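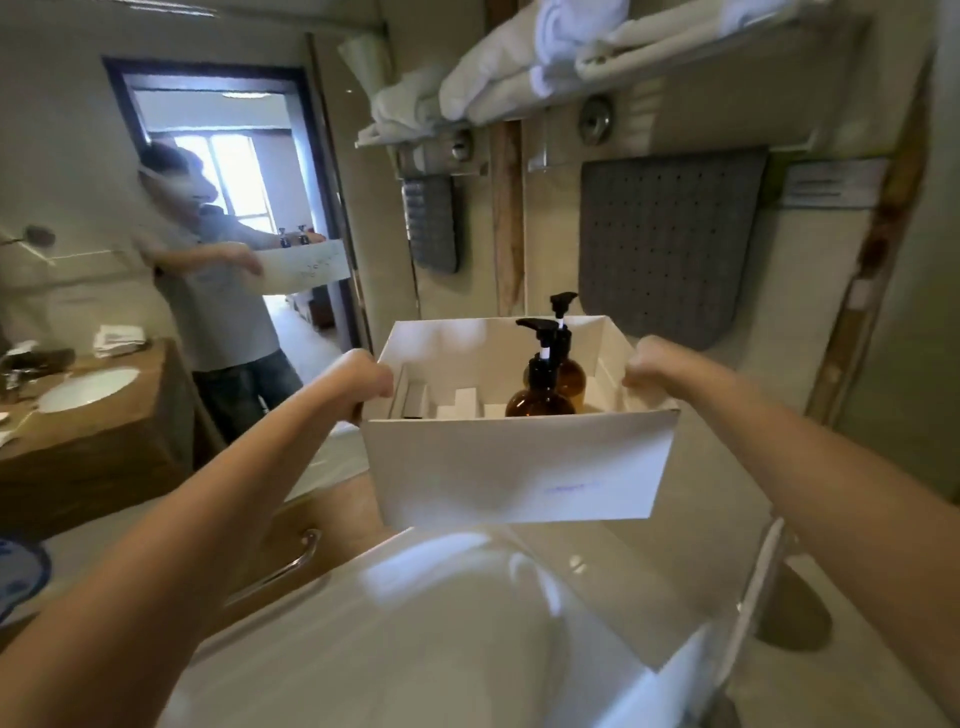

An operator carries a divided supply box with two pump bottles past the tub in a guest bathroom, the setting used for the restocking task.

Fumance opens Istthorpe site for demonstration of guest room restocking work

ISTTHORPE, January 2022 - Fumance, a developer of automation for hotel housekeeping, held an open day at its Istthorpe site for hotel operators, maintenance contractors and equipment suppliers. Visitors saw the room restocking task performed by hand, then the first stages of the same task performed by the company's Szalai mobile unit.

The task is limited in scope. A supply box is brought into the bathroom, amenity bottles are taken out and set at their assigned positions, and the box is carried out. Fumance selected it as the first bathroom task for Szalai since the objects are rigid, the box can be loaded the same way each time, and the end state is easy to check. Towel handling, bed making and surface cleaning are outside the current program.

Human operators perform the task first. Their runs are recorded from a head-level viewpoint so that both hands and the box stay within view during the carry. Fumance uses the recordings to set grip points, carry height and the order of movements. The present training set contains 500 recorded runs.

"A hotel bathroom is a tight space with hard edges, and a mirror can put a second box in the view," said Theda Rathjen, head of applied engineering at Fumance. "The system has to tell the reflected box from the one being carried. We spent much of last year on that problem, and it is the part visitors asked about most."

During the demonstration, Szalai completed the approach, doorway and box placement stages without operator input. Bottle removal was shown at reduced speed with an operator at the stop control. The complete sequence took almost 5 minutes. Fumance did not present a target time for commercial use and does not regard the demonstrated speed as representative of a finished product.

Szalai carries the box with 2 arms, one on each side, in the same manner as the human operators. A single-arm grip from above was tested and dropped after the box walls bent under uneven load. Standard open-top cardboard boxes are used throughout. Divider inserts keep the contents from shifting and are removed only when a larger item has to be carried.

Pump bottles were chosen over small single-use containers for the demonstration. The pump head changes the outline of the bottle depending on which way the nozzle points, and the gripping software must locate the bottle body before the fingers close. Bottles are gripped below the shoulder. Contact with the pump head is logged as a fault even when the bottle reaches its correct position.

Hovatwood, which manages serviced apartments and small hotels, attended as trial partner and supplied the room layouts used in planning. Ostap Demchenko, operations manager at Hovatwood, said the company is looking at the unit for work between checkout and arrival.

"Our staff walk the same supplies into the same rooms all day," Demchenko said. "If a machine can bring the box in and put the bottles where they belong, the attendant can stay on the cleaning. I want to see it cope with a wet floor and a half-closed door before we discuss numbers."

Both conditions are included in the next test phase, which begins in March at a Hovatwood property. Rooms will be unoccupied during testing, and an operator will remain with the unit at all times. Results will be shared with open day attendees on request.

About Fumance
Fumance develops mobile handling equipment and software for repetitive service tasks in hotels and managed apartments. Its engineering and test rooms are located in Istthorpe.

Press contact
Fumance Communications, Istthorpe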